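Category: Home & Living / Press

Zovura opens its laundry and bedding room Sep 15, 2023

Hi, I'm Fernanda Quintela, and I've wanted a place like this for years -- big floor, good light, real household stuff to try!

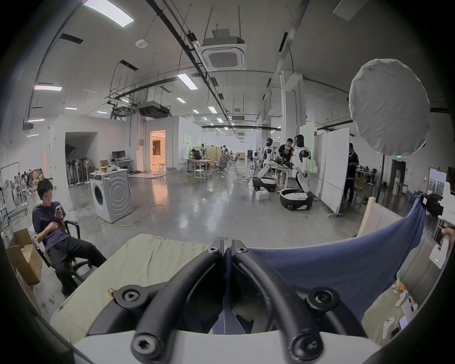
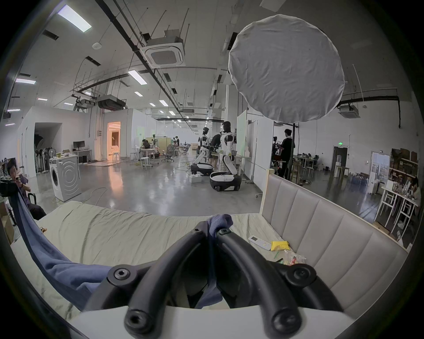

Our first workshop is all about washing and folding, and it runs 3 hours. Catarina Abreu teaches it. We've got a white front-loading washer out on the grey floor, standing fans by the wall, and 40 spots to fill -- come join us!

Contact: Zovura Press Desk | © Zovura | Back to top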